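Gimasico Produce Handling: Progress Report
20 Oct 2026
Prepared by Imani Mosoti for Drametti

Work continued on picking oranges from a tray with the two-finger grippers. 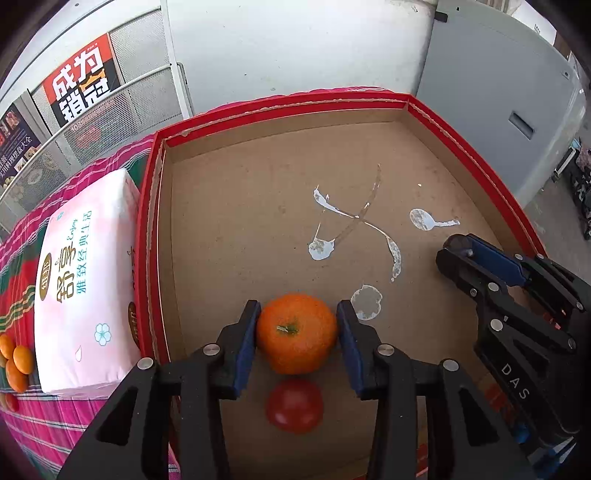 Fault this period
A finger pad slipped on its mount and the grip force reading froze. The gripper kept closing and split the fruit. We lost 11 of 852 picks before Gilang Jugah stopped the run. No one was hurt.

Next steps
Irfan Halim is adding a cutoff for frozen readings. Runs resume once it passes 42 test grips.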